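Print this report | E-mail this report

Evaluation of the Sotix Simulation Kit for Gripper Task Design

Student Project Report, Applied Automation Course
Project group: Lai
Submitted 20 Aug 2023

Abstract

This report reviews the Sotix simulation kit, a software package for building and testing robot gripper tasks on an ordinary desktop computer. The kit was considered as a possible replacement for part of the bench time now required in the second half of the course. The project group installed the kit, built one workshop task with it, and ran the task 667 times under several settings. The group finds that the kit is suitable for teaching task design and for early testing of grasp positions. It is less suitable for teaching contact and force, and its documentation needs work before it can be given to first-year students without help.

1. Background

Students in the course share one training cell. Each group receives a limited number of hours on it, and a large part of those hours is spent on setup: placing objects, correcting positions, and restarting after a failed attempt. In the previous term several groups reached the end of their hours with a working program and very little test data.

The department asked the project group to review a simulation product that could move some of this work away from the cell. Two products were named in the project order. The first was Sotix, sold as a yearly license with a library of rooms, furniture, and handled objects. The second was Ema, a smaller package sold one module at a time. Ema was set aside in the second week. Its gripper module did not support handles or other hanging parts, and the task chosen for the review depended on one. All results in this report refer to Sotix only.

The license was supplied through the reseller Dutwood on trial terms. Dutwood had no part in the design of the tests and did not see the report before it was submitted.

2. Scope and Questions

The review was limited to four questions.

Can a student with one term of programming build a complete task in the kit without outside help?

Are the objects and rooms close enough to a real workshop that the choices a student makes will carry over?

Does the kit give the same result when the same run is repeated?

Is the cost reasonable when compared with added hours on the training cell?

The group did not review the kit for research use, for mobile robots, or for tasks with more than one arm. Some of these functions are included in the license, but they fall outside the course.

3. Equipment and Installation

The kit was installed on two desktop computers in the student computer room. Installation took most of an afternoon on the first machine and under an hour on the second. The difference came from a graphics driver that the installer required but did not name. The error message gave only a code, and the code was not listed in the manual. The group found the correct driver through the vendor's support page.

After installation the program was stable. It closed without warning on three occasions during the project, each time while a large room was being loaded. No saved work was lost.

4. The Test Task

The task was a bucket lift. The gripper approaches a bucket by its handle, closes on the grip, raises the bucket, and holds it over a workshop table. A bucket was selected over a block or a cup for the reason that its weight hangs below the point of contact, and a poor grasp shows itself quickly as a swing or a slip.

The room was built from the Sotix library. The group started with the workshop set and then added objects to the table so that the gripper would have to work above other things. Objects in the library can be turned, moved, and given a different surface finish. Mass and friction are entered by hand. The default values were used for all objects except the bucket, for which the mass was changed between series.
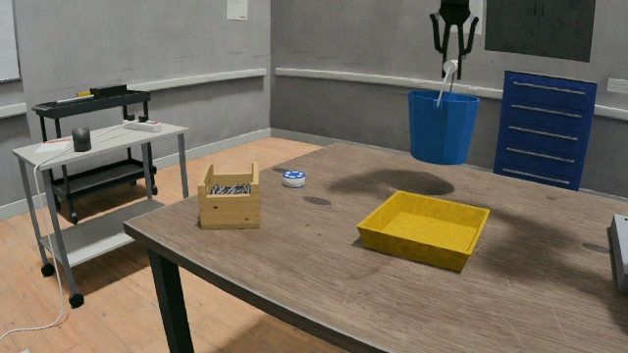 A library like this one is only as good as the mess it lets you make, Ema remarked at the midterm review, and asked whether the task would still be of use to students if the table were kept bare. The group took up the question and added a series of runs with a cleared table. The results are given in Section 5.

In the arrangement shown, the fingers hold the handle at its white grip, and the bucket hangs above the table with the yellow tray in front of it. The wooden box of nails stands on the left part of the table. It was kept in place for the whole of the main series as an obstacle for the approach path. The nails are treated by the kit as a single fixed body unless the user chooses otherwise. When they were set as separate bodies, the simulation slowed to the point where a run could no longer be watched at normal speed.

Shadows, scratches, and wall marks are part of the room set and can be switched off. The group left them on. They have no effect on the physics, but they matter for any later exercise in which a camera is used to locate the bucket.

5. Results

5.1 Main Series

Of the 667 runs, 600 were carried out with the full table and the remainder with the table cleared. A run was counted as successful if the bucket was raised to the set height and held for the full waiting period without contact with any other object.

With the full table, 77 runs failed. Most of the failures belonged to one of two types. In the first, the fingers closed beside the grip and the handle turned as the bucket was raised. In the second, the grasp was sound but the bucket touched another object on the way up. The second type was almost always caused by an approach path that a student had drawn by hand instead of using the path planner.

With the table cleared, the second type did not occur. The first type occurred as often as before in proportion to the number of runs. The group takes this as a partial answer to the question raised at the midterm review: the bare table is useful for teaching the grasp alone, and the full table should follow once the grasp is reliable.

5.2 Repeatability

Selected runs were repeated with the same starting values. On a single computer the results matched in every case. Between the two computers there were small differences in the final swing of the bucket. These did not change any run from success to failure, but students comparing data across machines should be told to expect them.

5.3 Contact and Force

The weakest part of the kit is its handling of contact. The force readings at the fingers rise and fall sharply in the first moments after closing, and the manual offers no advice on how they should be filtered. The friction setting is a single number for each object. The grip and the rest of the handle could therefore not be given different friction values unless the bucket was rebuilt as two joined parts. The group did this once as a trial. It worked, although it took nearly a full day.

5.4 Ease of Use

The room editor was learned quickly. Placing and turning objects follows the same steps as in common drawing programs. The task editor was harder. Its terms differ from those used in the course, and one term, "release," is used in the manual for both opening the fingers and ending the run. Two early tests were misread for this reason and had to be done again.

6. Cost

The license offered by Dutwood is priced at $3,145 per year for a teaching room, with no limit on student accounts. Updates and the object library are included. Support by telephone is charged separately, and the group did not use it.

No new computers would be required. The machines in the student computer room met the minimum, though loading times for the larger rooms were long. The department would need to set aside staff time for a short course guide – the group's estimate is two weeks of part-time work.

7. Recommendations

The group recommends that the department take a license for one year and use the kit in the task design unit. Students should build and test their task in Sotix before they are given hours on the training cell.

The unit on contact and force should stay on the real equipment. The readings from the kit are not clear enough to teach from, and students who learn on them may form wrong ideas about what a grip force looks like.

A course guide should be written before the kit is introduced. At the least it should name the graphics driver, give a table of terms, and include the bucket lift as a worked exercise in two stages, first with the cleared table and then with the full one.

The decision should be looked at again in November, when the first student groups will have finished the unit. If the next version of Ema supports hanging parts, it should be tested on the same task.

8. Limits of This Review

All runs were built by members of the project group, who became more skilled as the work went on. The failure rate for new students may be higher. The group had planned to compare the simulated lift with the same lift on the training cell, but the cell was booked through the end of the project period – this comparison remains open. The room files and run logs have been left on the course drive, in the folder Lai, for any group that wishes to continue the work.

Print this report | E-mail this report

Contact: Applied Automation Course Office | Copyright 2023, Project Group Lai | Back to top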